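Print | E-mail
Filed under: Student Projects, Robotics & Automation
13 January 2025, by Colm McGrath

Thread: notes on the Casbridge manipulation project, data side. Mostly for the two people joining us in February.

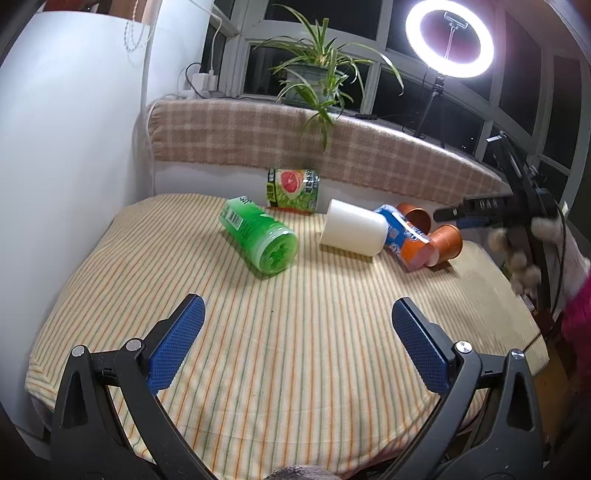

1/ Sesirik is our grasp policy for household objects, and the spring term goal is one task: pick up a named item from a soft surface and set it upright. Soft matters. A table gives you a flat plane and a predictable contact height, and bedding gives you neither. On the striped sheet the green bottle and the white cup are both on their sides, while the drink can behind the bottle is upright, so one layout covers both start poses. The two copper-colored cups are the hard pair. They are close together, and the mouth of the front one is angled down toward the sheet.

2/ Current count is 2464 demonstrations. Of those, 196 are held out for evaluation and stay held out. Please do not "borrow" from that folder to balance a class. Florian Huet did this in the fall and we lost a week of comparisons.

3/ Finger pads. We are on the blue diamond-grip ones for both jaws. Do not mix pads between jaws. The old smooth pair let cylinders roll during closing, and the policy learned to compensate by squeezing late. Those episodes are tagged "smooth" and excluded from training by default.

4/ Jaw width at the start of an episode: fully open. Episodes that begin half closed confuse the width normalization in Rollis (our preprocessing script). It will not throw an error. It will give you a bad scale and carry on.

5/ Speed. Slow down before contact, then close at a constant rate. Solange Cordier plotted closing speed by operator and mine was the worst of the group. I have redone mine.

6/ Lighting. We record day and night sessions under separate tags. Dark windows behave differently from bright ones in the exposure logs, so write the session tag before you start, not from memory afterward.

7/ Labels. Name objects by shape and color first, brand second or not at all. "Green bottle" is fine. "Blue and orange container" is fine. Évan Besson's label checker rejects anything over 27 characters.

8/ Known failure: on tipped cups the policy goes for the rim and pushes the cup instead of getting a jaw inside it. Retraining with 900 extra rim approaches helped on rigid surfaces. On bedding we have no clean result yet. Rangi Grimshaw is running the comparison on the Masson arm and will post numbers when there are enough trials.

9/ Someone asked whether we reset the objects to fixed marks. No. Move everything between episodes, including the things you are not going to grasp. If an item rolls by itself into a dip in the sheet, leave it there and record.

10/ Reading before your first session: the calibration page, then the tag list. The tag list changed last week. "Tipped" and "fallen" are now one tag, "tipped". Old files are converted on load.

11/ Lab bench is free Thursday after four. Bring your own laptop, the shared one still has the old Rollis build on it.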